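Old office towers get their lids off as Oltach repair room clears its shelves

The desktop computer, last seen under a desk near you with a spider plant on top of it, is having a busy month in Oltach. The town's repair room has started working through 344 retired office machines, taking each one down to the parts worth keeping and sending the rest off for metal.

The computers came from Rahimi, the furniture wholesaler on the ring road, which moved its staff on to laptops in the spring and then discovered what a few hundred black boxes look like when stacked in a corridor. They were offered to anyone with a van. Skaltetti, which runs the repair room, had a van.
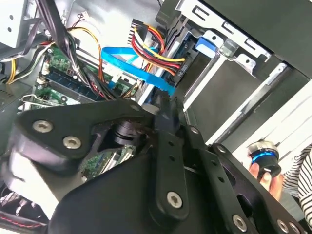
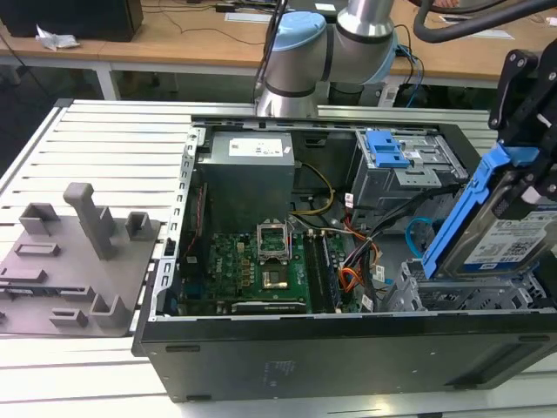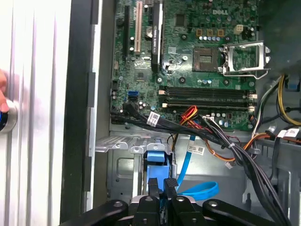 By the end of November 186 towers had been opened. The hard drives are the first concern, as they may still hold ten years of sofa invoices. Every drive is pulled, logged against the serial number on its case and wiped on site before anybody discusses a second life for it. Drives that refuse to be wiped are drilled, a job for which there is apparently a waiting list.

Anyone who has only ever met the outside of an office computer may be surprised by how sensibly the inside is laid out. On the Dell model currently on the bench the bits meant to be handled are bright blue, including the plastic caddy that holds the hard drive. It is a courtesy that flat-pack furniture has yet to adopt. The case goes down on its side, the panel comes off, and most of what follows is clips, levers and a certain amount of swearing at cables.

Memory is next in line for sorting. The sticks are tested in pairs and the good ones bagged by size, and they have turned out to be the most popular item on the list. A school in the next valley has asked for as many as it can have, to cheer up a room of computers that currently take the length of registration to start. Processors are lifted from their sockets and kept in egg boxes, which Skaltetti describes as an interim storage solution. It has been the interim solution for four years.

Power supplies are tested and then either shelved or scrapped. They are not opened, and the repair room would like it known that nobody at home should open one either, however interesting the rattle.

The plan is to build 90 working computers from the whole lot, choosing the soundest cases and topping them up with memory and drives from the others. These will go to households through the library in the new year, each with a keyboard, a mouse and a sheet of instructions. Monitors are a separate matter. Rahimi kept those, having found that people who are given laptops immediately ask for something bigger to plug them into.

What can't be reused goes to Bevuvetti, the metal merchant behind the bus depot, which takes the steel cases by weight and the circuit boards separately. The proceeds are expected to cover the heating until February, provided February is mild.

Not everything found so far has been electronic. The tally from inside the cases stands at several paper clips, a raffle ticket, a quantity of grey fluff that could be knitted, and a teaspoon. Rahimi says it has no record of the teaspoon.

The repair room is asking for small screwdrivers, anti-static bags and shallow plastic trays with lids. It is not asking for more computers, and has put a sign on the door saying so. Two were left beneath the sign last week.

Refurbished machines will cost £5 to anyone with a library card, to cover the power lead. The waiting list opens at the front desk in January. Items for the screwdriver appeal can be dropped off any weekday before four, at the side entrance, past the corridor with the towers in it.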